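Packing Up a Workroom: What Goes in the Box and How
Project report by Cadi Rosser
Module: Everyday Practices, second year

1. How I ended up writing about boxes

My first idea for this project was a study of shared kitchens, and I got as far as a reading list before my flatmates got fed up with me taking notes while they made toast. Then in January we heard that our workroom in the Penry building was being moved across to Nundbridge, and that we'd be doing the packing ourselves. I've moved house 7 times (my mum can't keep still) and I have strong feelings about packing, so I asked my tutor whether I could swap, and she said yes as long as I kept a proper diary of it.

The question I settled on was a simple one. When people pack up a room they all use, how do they decide what goes with what? I wanted to know whether there was a system, or whether we all just grab the nearest thing and hope.

2. What I did

I kept a notebook over the two weeks of packing and wrote in it at the end of each session, usually sitting on the floor as the chairs had been stacked. I labelled every box with a number and a short list, and I kept my own copy of the lists. We finished with 44 boxes. I also asked the others to tell me, box by box, why they'd put things together, which made me quite unpopular by the second afternoon.

At the other end I did a smaller test. I picked things off my lists and timed how long it took us to lay hands on them in the new room. I had planned to do this for 40 items and I did manage all of them, although it took three evenings and a lot of biscuits.

3. The boxes themselves

We had two sorts. The new ones came flat from Jusia, the stationery shop by the station, and they were lovely – stiff, clean, and all the same size so they stacked. The rest were second-hand and came from everywhere. Some had old tape on them, some had been folded so often that the flaps wouldn't stay where you put them, and you find out very quickly that a flap with a mind of its own needs somebody to hold it while somebody else fills the box.

I hadn't thought of packing as a two-person job before this. In my notebook the word "hold" comes up on nearly every page. One person holds the flap, or holds the tape end, or just holds the box still. When I was packing alone I did it with my knee, and my boxes were noticeably worse.
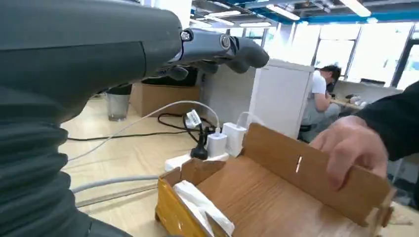

Holding the flap of an open box, with the power strip and chargers still on the floor behind.

The paper was the other thing I got interested in. Everyone wraps the first few items beautifully, and by the end of the day it's one scrunched-up sheet pushed into a corner. I did it too. I don't think it made much difference for books and folders, but it did for the mugs, and we lost 2 of them (one was mine, a present, and I'm still a bit sore about it).

4. Chargers, plugs and leads

This turned out to be the biggest section of my diary! Leads were always left until last. You need them right up to the moment you leave, so the power strip stays down on the floor and gets walked round while everything near it disappears into boxes. Then at the very end there's a rush and they all get thrown in together.

I tried three ways of dealing with them:

Each lead in the box with the thing it belongs to. Best by miles for finding things again, but slow, and you have to know which lead is which.

All leads in one box, each with a paper label on it. Nearly as good. The labels took me an evening and a few fell off in transit.

All leads in one box, no labels. Quick and awful. It took us the best part of a morning to sort out and there's still a white charger on the windowsill that no one has claimed.

5. How people grouped things

I expected people to pack by type, so pens with pens. Mostly they packed by place. Whatever was on one shelf went into one box, even if it was a stapler, a plant saucer and a Cindent catalogue from years ago. When I asked why, the answer was nearly always some version of "that's where it lives". At first I wrote this down as laziness, but in the timed searches the boxes packed by place did very well. People remembered the shelf, so they remembered the box.

The exception was anything that had been on the floor. Floor things didn't seem to belong to a place in anyone's head, and they were the slowest to find.

6. Things I'd do differently

I would start the timings earlier, while we were all still in the old room, so I had something to compare with. I'd also ask for permission to record people talking instead of scribbling, as my handwriting from the second week is shocking. And I should have weighed the boxes. Two of us could lift most of them, but box 31 (all paper, packed by me) had to be emptied on the stairs and carried up in armfuls.

My box lists are in the appendix, with the search times pencilled in beside each item.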